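Search this site… Go

# Gronero: produce-to-basket episodes for viewpoint ablation

Gronero is a small two-arm manipulation set collected at Stirnbridge. It holds 514 teleoperated episodes of toy and imitation produce being sorted on a tabletop with an open-weave basket. We use it to test whether a policy trained with several camera views keeps its grasp accuracy when one view is withheld.

## Layout

Item positions are changed between episodes. The basket stays on the left side of the table and the potted plant is kept as a fixed distractor.

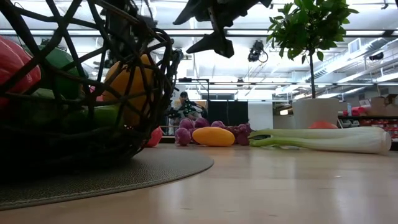

Fig. 1. Low side view, with produce inside and beyond the basket.

## Streams

Each episode stores fixed and wrist-mounted views, joint positions and gripper commands. Streams are aligned on the controller clock. Wrist frames are not rectified.

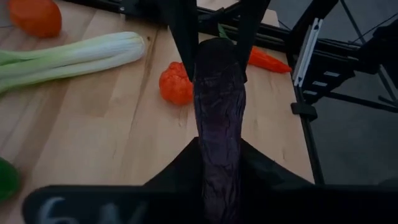 Long items are labelled with a grasp axis as well as a grasp point. Labels were drawn by hand on 2000 frames and checked by Clodagh Gallagher; the remaining frames carry no axis label.

## Method

The Plerka baseline encodes each view separately and drops one at random during training. The held-out split has 178 episodes. Results are averaged over 4 seeds. Dropping the wrist view hurts most on long items, and view dropout recovers part of that loss. Removing the high fixed view has little effect on grasping but raises placement errors at the basket rim.

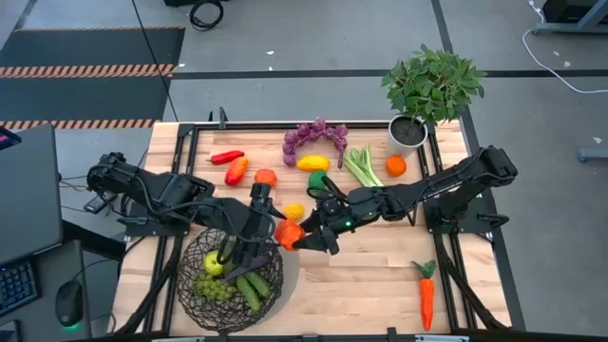

Fig. 2. High fixed view, orange bell pepper in the right gripper.

## Known issues

- Basket weave hides items in the low view.
- The May episodes use an older wrist calibration. Load `calib_old.yaml` for these.
- The Ebrahimi loader expects one arm and will skip the second without warning.

We use cookies to remember your settings. Accept / Manage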